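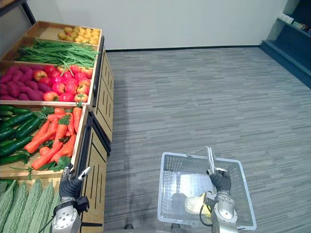 I've packed grocery orders for a living for six years now, and for the last ten months I've been sharing the job with a robot. People always ask about that at parties, usually with a worried face, so I figured I'd write it down once and just send them the link. I work for Grisilness, which does online grocery orders for offices and apartment buildings, and when the Killberg arrived we all had to learn what it was good at. It holds a basket by the handle pretty much the way I do, one hand on the metal and the other free for picking, and the produce goes on those stepped crates with potatoes way up at the back and the bitter melons down front. I can tell you I have reached over a lot of carrots in my life to get at those potatoes. My lower back has opinions about the top crate!

So what changed? My day, mostly. It used to be that I'd clock in, grab a basket and walk. An order came up, I picked it, I bagged it, next one. On a busy shift I'd walk so much that I bought shoes twice a year (the good ones, and no, they don't pay for those). Now my first hour is setup. I go through the crates, pull anything soft, turn the apples so the bruised ones don't hide, and make sure the green beans are lying in one direction. The Killberg does better with beans that are all lying the same way. So do I, to be fair, but I never had anybody to lay them out for me.

After that I do what Irfan Lau, our shift lead, calls "second eyes." The robot fills a basket, and I check it against the order before it gets bagged. Some things it gets right all day long. Chips and boxed stuff, no problem. Then you get a customer note like "two ripe ones and two for the weekend," and that comes straight to me, thank you very much. I like those notes. They're the closest thing I have to talking with a customer.

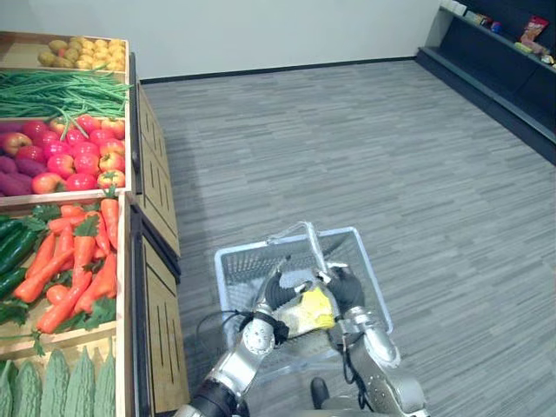 The checking is easier on my body and harder on my head, and I wasn't ready for that part. When you pick an order yourself you sort of carry it with you, you know what's in there. When you check one that somebody else picked, you have to pay attention from zero every single time. By two in the afternoon I used to be tired in my legs. Now I'm tired behind my eyes. I asked for a break in the middle of the checking block and it took until May to get it, but we got it – 10 minutes, and you have to get up and leave the station.

The hours question, because I know that's what everyone wants to hear about. No one on my shift was let go. But when Hakim Rahman moved over to the Lomen site, they didn't hire for his spot, and I noticed. We all noticed. He was the fastest picker we had and he trained half of us, me included. The newer people learn from a screen and from watching the machine, and they don't pick up things like how a cucumber feels the day before it turns. I've started showing them that stuff on my own. Irfan pretends not to see that it cuts into my numbers, and I appreciate it.

Pay went up a little for those of us who took the extra training. It was two days at Lumanlan, in a very cold classroom, and I came out with a certificate and a lanyard. I'd still like to see the raise match what we're responsible for now. If a wrong basket goes out the door, it's my initials on the slip.

Would I go back to the old way? Some mornings, yes, especially slow ones when I'd get to just walk around and pick nice apples for people. Then I think about my back and that potato crate, and I go set up the beans.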